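Write the Spill Rule Down

Most lab safety documents for two-armed manipulators were adapted from documents for industrial arms. The lineage shows. There are eleven pages on fencing and pinch points, a page on lockout, and one sentence on liquids, usually "avoid liquids near electrical equipment." I think that sentence should be removed and replaced with a real procedure.

The reason is the task list. Pouring is now a standard bench task. It has a clear start, a clear end and a result that can be weighed. At Orevstead, where I maintain the bench procedures, pouring and related container tasks made up 480 of the 1,094 trials logged in one quarter. A rule that says to avoid liquids is broken by design every time such a task is run. Operators learn from this that the written rules describe some other lab, and they apply the same discount to the pages on lockout.

A usable rule has to begin with the geometry of the task. The container is held above the work surface, often above part of the arm that holds it. Liquid that misses the target goes to the table first and then to whatever is lowest. On many benches that means cable.

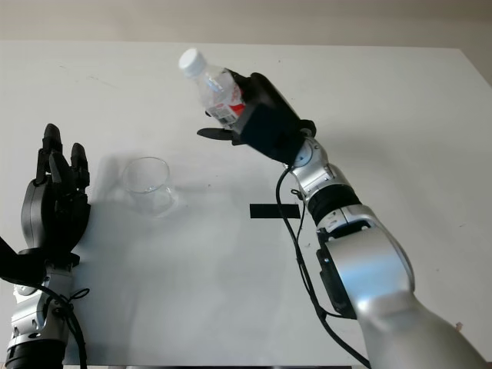 Bottle held over the table, with the cup at left and a cable hanging in a loop from the right arm.

Cable routing is where I would put the first hard requirement. External cable on a manipulator needs slack, and slack hangs. Our current text reads: "No connector shall sit at the low point of a cable loop." The point of the wording is that it can be checked by eye before power is applied. An earlier draft called for "adequate protection of wiring against moisture," and two reviewers reading it on the same afternoon passed and failed the same bench.

The second requirement is volume. We cap the total liquid in the workspace at 104 milliliters for any task that has not yet passed its dry runs, and a task needs 30 consecutive dry runs to pass. The cap is an amount one absorbent pad of the type we stock will hold. Other labs use other pads and should set other caps. What matters is that the cap is tied to the cleanup material on the shelf and printed on the same sheet.

Nektarios Sfakianakis, who wrote the bench rules at Giltex, has argued with me about this. His position is that a volume cap distorts the task. A nearly empty bottle has a different center of mass from a full one, and the liquid has farther to travel before it reaches the neck, so a controller tuned under the cap may fail above it. He is right about the mechanics. I still favor the cap, with the condition that results obtained under it are reported as such. A trial record that gives the controller version and leaves out the fill level is incomplete in any case. Fill level should be a required field.

The third requirement concerns the surface. Tape markers for object placement are common and useful, and they are also a small dam. Liquid runs along a tape edge and gets under it. We replace tape after any spill that reaches it, and the position is measured again from the table edge before the next trial. Marks and scuffs on the tabletop are recorded at the start of each block so that a later stain can be told apart from an old one. It takes a minute.

The fourth is the stop condition, and here I disagree with the draft that has been passed around by the Drodmont group. Their text calls for an emergency stop on any visible spill. On an arm that holds its pose when stopped, this leaves a tilted open container tilted, and it keeps emptying. Our procedure calls for a controlled return to upright first, then a stop, unless a person is inside the reach envelope. In that case the emergency stop applies without exception and the liquid is accepted as lost. Both branches are printed at the operator's station in type large enough to read from a standing position.

Substituting beads or rice for water is often proposed as a way around all of this. Sarantis did so for a full season and found the substitute acceptable for checking reach and grasp, poor for anything that depended on flow. I would permit it for the dry runs and nowhere else. Beads also get into joints, and a bead in a finger linkage is slower to find than water.

None of these rules needs a new standard. They fit on a single sheet, and a lab can adopt them without waiting for the general documents to catch up. The general documents should still be changed. The next revision of ours opens for comment in October, and the liquids sentence is the first item marked for deletion. Comments should cite the clause number and give replacement wording.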